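Brultura long-arm stapler: four months of making booklets with it

I make zines. Small ones, folded A5, mostly about local walks and the odd one about soup, and for years I bound them by the daft method of opening an ordinary stapler flat, laying the pages on a bit of old carpet, punching the staple through and then bending the legs over with the back of a teaspoon. It works. It also takes an entire evening and leaves you with sore thumbs and a carpet full of tiny holes.

So in September I finally bought the Brultura long-arm, and I've been meaning to write something about it ever since, as I've become one of those people who brings up staplers at dinner.

First, the basics. It's a long metal arm on a long metal base, with a sliding paper stop you tighten with a thumbscrew. You set the stop to half the length of your sheet, slide the open pages in until they touch it, and press. The staple lands on the fold. The first time it landed exactly on the fold I made a noise that brought someone in from the next room.

Mine does 40 sheets according to the box. I've never needed that many (a zine of 40 sheets is a book, and you should sew it) but it goes through ten sheets plus a card cover without any fuss at all. My old one used to give up at six and leave a sad half-staple sticking out of the cover.
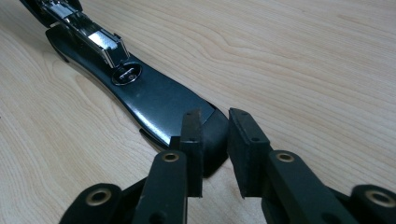 The thing I was most worried about was the paper stop drifting. I'd borrowed a cheaper long-arm from the library's craft cupboard once, a Drenitine I think, and by the twentieth copy my staples had wandered a good few millimetres off the spine. You don't notice while you're doing it, then you fold the pile and half of them won't close properly. The Brultura holds its place much better. I did a run of 500 for our walking group's autumn fair, two staples each, over three evenings, and only tightened the screw again when I came back to it the next day. I'd still check it at the start of every session, but that's just good manners.

It had 2 jams in that whole run. Both times I'd been lazy and put in a broken strip of staples with a gap in it, so I can't really blame the machine. Clearing them was easy enough: the magazine slides out from the front, you pick out the crumpled one with tweezers, back in it goes.

Things I'm less keen on. The ruler printed on the base is in inches on the side facing you and centimetres on the far side, so I'm forever leaning over it like a giraffe. I've stuck a strip of masking tape along the near side with my own marks for A5 and A6 and now I don't look at the printed one at all. The rubber feet are also a bit mean. On a shiny table the whole thing creeps away from you as you press, and a tea towel underneath sorts that out.

It's also long! Obviously it's long, that's what you're paying for, but do measure your shelf. Mine won't go in the drawer with everything else and lives standing up behind the door next to the umbrellas.

Staples: I started with the ones in the box, which were fine, and then tried a packet of Sukine ones in copper because they looked so nice against brown card. They're a touch softer and you have to press straight down with some confidence, or one leg curls outwards. Worth it for a special cover, I'd say, though for everyday copies I've gone back to plain.

If you only make one or two booklets a year, stick with the carpet and the teaspoon and spend your money on decent paper. Charvát do a lovely cream one that takes a fold beautifully. But if you've got a stack of folded pages sitting on a chair waiting for you to face them, get a long-arm. I've made more zines since September than in the whole of the year before, and the next one (canals, with a map in the middle) is already printed and waiting to be folded.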